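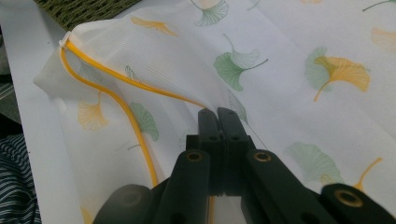 Hand-held grippers put through their paces on the laundry pile

December 2020

Anyone who has ever tried to get a thin bag out of a heap of clean washing with cold hands will have some sympathy for the team at Nellska, who have spent a good part of the autumn asking grippers to do much the same thing. The small workshop has now published its notes on two sets of finger pads for the Jotura hand-held gripper, and they make friendlier reading than such notes often do.

The Jotura is the kind of gripper a person carries and works by hand, with a camera looking down over the fingers, so that the movements can be recorded and later passed on to an arm. Nellska has been using it since September, at first with boxes and cups, which went so smoothly that there was very little to write down. Cloth was another matter altogether. It folds and slides, it hides its own edges, and the thinner it is the more likely you are to come away with two layers when you only wanted one (or with none at all, which is worse for morale).

So cloth it was. The trial set the flat-faced pads that come with the gripper against a softer pair made by Clirard, a supplier better known for parts that handle fruit. Each pair was given the same 50 tasks, and each task was tried several times by more than one person, to be fair to the pads and to the people. Altogether the notes cover 970 separate grasps, and every one of them was watched back afterwards on the recording and marked as clean, doubled or missed.

A clean grasp meant that the pads had closed on the piece of cloth the person was after and had brought it away from the table. A doubled grasp meant that something else came too. The team admits to a few long discussions over tea about where one ends and the other begins, especially with drawstring bags, where a cord can be caught along with the cloth and nobody minds very much, unless the task was to leave the cord alone.

The result most people will want is easily given. The standard pads missed or doubled 141 times over the whole trial, and the Clirard pads did a little better than that on heavy cloth and a little worse on anything sheer. Their softer faces seem to cling, and with fine mesh they tended to draw in a neighbour. On towels and thick socks, on the other hand, they were a pleasure, and the person holding the gripper could squeeze far less firmly and still feel sure of the fold.

It was the sheer fabrics that took up most of the time, and the team has plainly grown rather fond of them. Thin cloth is hard on the camera as well as on the fingers. A white layer over another white layer gives very little to go on, and prints and cords turn out to be a real help, both to the person doing the grasping and to whoever has to mark the recording later. Dark cloth brings its own trouble, as it lies against dark plastic and the line between the two can be very hard to find.

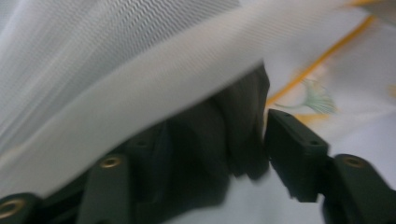 Dark fabric apparently held by the hand-held gripper, with white mesh and a pale printed cloth beside it.

That last point has led to a change in the way the recordings are marked. Under the old rules a grasp was judged on a single still, taken just as the pads closed. With black or charcoal cloth, two people looking at the same still could disagree about whether there was anything between the pads at all. They now look at a short run of pictures on either side of the moment as well, and the number of arguments has come down nicely. It takes longer — a full set used to be marked in a morning and now fills most of a day — but the notes say the extra hours are well spent, and it is hard to disagree.

There is a good passage on lighting, too. The workshop began with one strong lamp to the side, on the sensible idea that shadows would show up the folds. They did, but the lamp also made bright patches on the smoother cloth, and on anything with a slight shine the folds vanished altogether. A softer, more even light was brought in for the later sessions and has stayed. The folds look gentler under it and take a moment longer to read, though people found they tired less quickly, and their grasps towards the end of a session were as tidy as those at the start.

Readers who have the Jotura at home or at work may like to know that changing the pads is a small job with a screwdriver, and that the team recommends checking the screws after every 30 grasps or so of heavy cloth. One pair worked a little loose during the towel tasks, and a run of grasps had to be done again, with a certain amount of sighing.

The next part of the work moves from the hand to the arm. Nellska has the loan of a bench at Tuhumury, where a pair of arms will be given the recordings and set to sorting a mixed pile of light washing: mesh bags, drawstring bags, underthings and the odd handkerchief. Both sets of pads will go along. The present plan is to put the standard pads on one arm and the Clirard pads on the other, and to let the heavier pieces go to whichever side suits them, although the team would also like to try one of each on the same gripper, an idea that came up late in the trial and has not been tested properly yet.

The notes can be had free of charge from Nellska, along with the task list and the marking rules, and the workshop would be very glad to hear from anyone who tries the same tasks with a different gripper. They ask only that you send word of the misses along with the successes. Old clothes for the pile are welcome too, provided they have been washed, and thin or slippery things are wanted most of all.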